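Bullwood Hand Guide Kit
Listed 2021-06-27

I sell a fair bit of gear for teaching arms by demonstration, and this is the kit I keep on my own bench, so forgive me if I go on a bit! The Hand Guide is a grip handle with a trigger, a wrist camera mount and a pair of wide black fingers. You clip the handle to the arm, hold the trigger, and walk the gripper through the job yourself. Every move gets saved along with the wrist video. Swap to the tabletop controller (the Cindo one, sold separately) and you can do the same thing by remote from across the room.

I like to start people on loose cable. It's cheap, it never sits the same way twice, and it shows you pretty fast whether you're squeezing the trigger too hard. 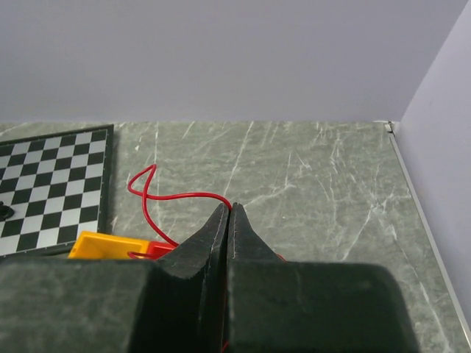
My advice is to go slow on the approach and quick on the close. Most folks do it backwards (I sure did) and end up with recordings full of little nervous nibbles at the end. The trigger has a long, soft first half, so you can bring the fingers almost together, hang there a second while you line up, and then commit. If you botch it, tap the side button and that take gets flagged so you can toss it later.

The memory on the handle holds 600 takes before you have to offload. I filled mine once, back in April, and it was mostly flagged ones.

What's in the box:
- Grip handle with trigger and side button
- Wrist camera mount, fits the Van Rooij and Gerthorpe flanges
- Two fingers, coated black
- 17-foot tether
- Hex keys and a printed quick start

Weight on the wrist is 700 grams with everything on it. If your arm is a small one, check its payload first, please, and leave yourself some room for whatever you're picking up. 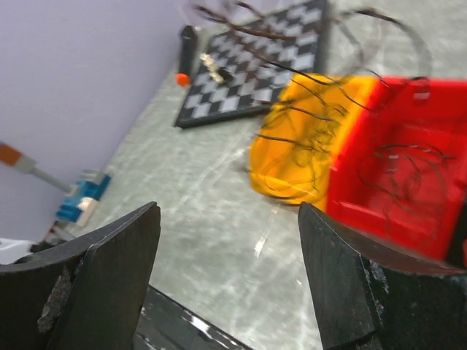

Finger wear is the thing I get the most email about. The coating is tough but it's still a coating, and a busy bench will find the weak spots. On the well-used pair here the left finger has a rough gray chipped patch low on its inner side, and there are scratches and frayed specks on the edges of the right one. I'd swap a pair in that shape before starting a new set of recordings. Spares come in twos and take two screws each.

Remote or by hand? I'd go by hand for anything fiddly and remote for anything long, mainly to save your shoulder.

Comments (3)

benchrat: Does the mount clear the Gerthorpe flange with the short bolts? Mine bottoms out.

reply from the shop: Use the longer pair in the small bag, the short ones are for the Van Rooij.

tollgate_k: Around 500 takes in and the trigger still feels new. Wish the tether was longer though.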